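Host home tips – getting the house ready for a visiting mission team

Quick one, typing this before the van gets here. We host for the Corncombe partnership twice a year and people keep asking for my list. So here's the list. Not in great order, sorry.

BEDS
Strip everything the day before, not the morning of. You will run out of dryer time. I've had 9 people in this house with one dryer and a line in the yard, never again.
Mattress protectors first, then whatever sheets you own. Doesn't have to match. Twin flat sheets work on cots if you tuck deep at the foot and fold the corners like an envelope.
Musty blankets – hang them outside a couple hours, then a dryer sheet in the fold. Don't spray them with stuff, somebody always has allergies.
Safety pins under the corners if the fitted sheet keeps popping off. Pins facing away from the sleeper please.

TOWELS
One bath, one hand, one washcloth per person, rolled, on the pillow. Write names on masking tape on the hooks. Big team, bathroom gets confusing by the second night.
White vinegar in the rinse if the towels have gone stiff. Half a cup. Skip the softener, it makes them slide water around instead of soaking it up.
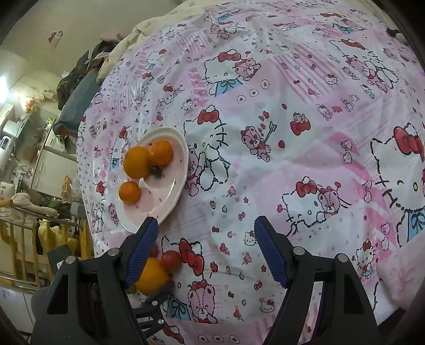 Welcome snacks next. Folks come in off a long drive or a late flight and they're too shy to open your fridge. Put something in the room. Doesn't need to be a basket with cellophane, I used to spend $29 a pop on those and the crackers went stale. Fruit on a plate is plenty. A heart-shaped plate with orange fruit and a blueberry on it looks friendly sitting on a kid's Hello Kitty sheet, and anyone who gets your daughter's room will get a smile out of it. Wash and dry the fruit first. Paper napkin too, and a small trash bag for peels or you'll find them in March.

BREAKFAST
Overnight oats in the big roaster pan. Egg casserole made the night before, foil on, straight in the oven at six. Coffee on a timer. Team devotions start at 6:30 at our place so nobody wants to hear a blender.
Ask about allergies in the first email. Ask again when they walk in.
Label leftovers w/ tape and the date. Same roll of tape as the towel hooks, keep it in your apron.

WATER
Fill pitchers at night and leave them on the counter with cups. If the team is headed on to Calado afterward, freeze a few bottles half full laying on their side, then top off in the morning. Stays cold past lunch.

LAUNDRY ON THE LAST DAY
Work clothes separate. Shake concrete dust and dirt off outside, it wil wreck your washer drain. Pre-soak in a utility bucket with a scoop of powder. Paint on jeans – if its latex and still soft, dish soap and an old toothbrush from the back side. If it's dried, they're paint jeans now.

SUPPLY BINS
We keep one tote per room, lid on. Extra toilet paper, plunger, night light, phone charger, earplugs, bar soap. Restock the day they leave while you still remember what ran out. Mine live under the stairs next to the Christmas stuff, so by December I can't get to either one.

Wifi password on an index card taped inside the door. Put the house number and your cell on the same card.

Ok van's here. Will add the packed lunch part later, and the bit on getting candle wax out of the table cloth.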